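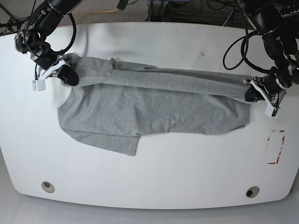
纯棉长袖洗完缩水,还有救吗

楼主 Cukness
十月换季,把去年收起来的几件长袖翻出来洗了一遍。其中一件纯棉针织的,克重 280,圆领,买的时候袖子正好到手腕,这次洗完进烘干机,拿出来袖口到手腕上面一截,衣长也短了。标签上写的是 40 度以下机洗,没写能不能烘。我用的是标准棉织物程序,高温,烘了一整轮。
想问两件事:一是已经缩了的能不能拉回来,二是以后是不是只能晾。家里阳台朝北,冬天晾厚棉要两天,不太想放弃烘干机。

2楼 Yeom
能拉回来一部分。温水加一点护发素,泡半小时,不要搓,捞出来用浴巾卷着压水,然后平铺,顺着长度方向慢慢拉,拉一段停一下。袖子单独拉。拉完平放阴干,别挂。
我有件卫衣这么弄过,衣长回来了大半,袖子差一点。

3楼 zillis_南
护发素那个我一直不太信。棉不是羊毛,没有鳞片,护发素顶多让手感滑一点。起作用的是泡透了以后趁湿拉伸,清水一样。

4楼 Yeom
回复3楼:我没试过清水,不好说。不过滑一点确实好拉,纱线之间不那么涩。泡完记得过一遍水,不然领口会有残留。

5楼 老布头
做过几年针织厂的跟单,说一下。
棉针织缩水主要是织的时候和后整理的时候布被拉长了,遇水遇热再加上滚筒翻,它就缩回自己原来的状态。所以头一两次缩得最多,后面就慢了。如果面料出厂前做过预缩,会好很多,没做的话,长度方向缩几个点很常见。
楼主去年洗过几次?都是晾的吗?

6楼 楼主 Cukness
回复5楼:去年洗过大概三四次,全是晾的,没怎么变。烘干机是今年夏天才买的。

7楼 老布头
那就是烘的问题。晾干的时候布靠自重往下坠,本身就在抵消缩的那部分,进滚筒就没有这个力了。

8楼 Tadeusz Śliwiński
我在波兰用了很多年烘干机,家里的棉衣全部进去。我的办法是买大一号,第一次就高温烘,让它一次缩到位,以后不会再变。中文写得不好请原谅。

9楼 stidix
不同意楼上。大一号缩完,肩宽和衣长不是一个比例,长度缩得多,宽度缩得少,穿起来又短又宽。我试过两件都成了睡衣。

10楼 Tadeusz Śliwiński
回复9楼:这和牌子有关系。厚的可以,薄的不行。我的大多是厚的。

11楼 stidix
我那两件也不薄。
我现在的做法:低温烘 20 分钟,拿出来还是潮的,抖开,把袖子和衣身拉平,再搭到架子上。朝北的房间一晚上也能干。毛巾和床单照样烘到底,无所谓。

12楼 zillis_南
11楼这个办法可以。再补一条,热泵式的温度比排气式和普通冷凝式低,缩得轻一些。楼主那台是什么类型?

13楼 楼主 Cukness
普通冷凝,3,000 出头买的,当时热泵的贵不少,没舍得。

14楼 Si-eun Choo
冷凝机型看看有没有“轻柔”或者“化纤”程序,温度比棉织物低。我棉T恤都走化纤程序,时间长一点。另外不要塞太满,我一桶最多放 4 件厚的,多了外面干了里面还潮,机器就一直加时。

15楼 老布头
同意14楼。还有一点,领口和袖口是罗纹,拉的时候不要抓着罗纹拽,会荷叶边。手放在罗纹里面一点的位置。

16楼 路过
标 100% 棉的我一律晾,混点涤的才烘,简单。

17楼 楼主 Cukness
回来报告一下。昨天晚上按2楼的步骤做的,没用护发素,清水泡了四十分钟,浴巾卷过,平铺拉的。今天下午干了,袖子回来将近两厘米,衣长回来一厘米多一点。里面穿一件长的可以接受。
领口没拉,没变形。
化纤程序找到了,下一桶试。

18楼 Yeom
穿一天肘部还会再松一点。下次洗别再高温了,不然又回去。

19楼 zillis_南
清水也行,记一笔。

20楼 stidix
化纤程序烘完什么情况麻烦也说一声,我那台没有这个选项,在考虑换。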